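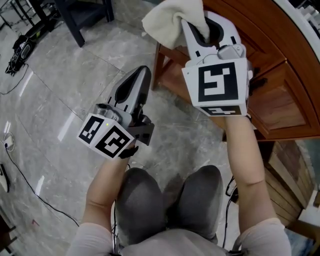
Figure 3. Seated on the floor with a hand-held gripper on each hand.

4.2 How owners talk about the first hire

The part of our interviews that surprised us most, and that we enjoyed coding most, was the stretch on hiring. We had asked owners to tell us how the business began, and we expected long stories about money and customers. We got those. But when people reached the day they took on their first employee, they slowed down, went back, corrected themselves and added names and places – it was a joy to read these passages side by side!

Take the owner of Mernura, a small bookkeeping firm. Her account of opening the business fills less than a page of transcript. Her account of hiring an assistant fills six. She tells us what she wrote in the ad, what she crossed out, and how she practiced saying the wage out loud in her car before the interview. "I could say my own prices to anybody," she told us. "Saying what I would pay another person was a whole different thing." We coded this passage under both "price talk" and "duty," and it is one of the clearest cases we have of the two running together.

The owner of Citard, which repairs commercial ovens, gave us nearly the opposite story. He hired a former coworker over lunch, with no ad and no written terms, and the two of them worked out of one van until March of the next year. Only then did they sit down and divide up the jobs. He laughed a good deal while telling this, and he was proud of how quickly it went. Still, when we asked what he would change, he answered before the question was finished: he would have written down who answers the phone.

That phone comment sent us back to the full set of transcripts, and we are very glad it did. Small, everyday tasks come up again and again in these accounts. Owners seldom name strategy or growth as the thing they had trouble handing over. They name the phone, the keys, the bank password, the email inbox. At Wouters, a garden supply shop, the owner kept opening the store herself every morning for almost 600 days after hiring a manager whose job was to open the store. She described the morning she finally stayed home in wonderful detail, down to what she had for breakfast (toast, standing up, with her coat on).

We call this pattern "last-task holding." It differs from general reluctance to delegate as that idea is used in earlier work, where an owner holds back whole areas of decision making. The owners we spoke with handed over buying, scheduling and even pricing with fairly little fuss, and then held tightly to one plain task that stood for the business in their minds. Vaughn Crenshaw, who coded the transcripts separately from the lead author, arrived at a nearly identical grouping under the label "the keys problem," and we were tempted to keep his name for it.

Bullmont is the case that fits least well, and we find it exciting for that reason. Its two founders each held a last task, and each believed the other had let go of theirs. Their separate interviews tell the same story with the parts swapped. Our coding scheme had no place for this, so we added a code for shared holding and went through every transcript again. It turned up nowhere else, though most of the firms in our sample had a single owner, and a sample with more partnerships could look quite different.

Section 4.3 takes up the accounts of owners whose first hire left within the year.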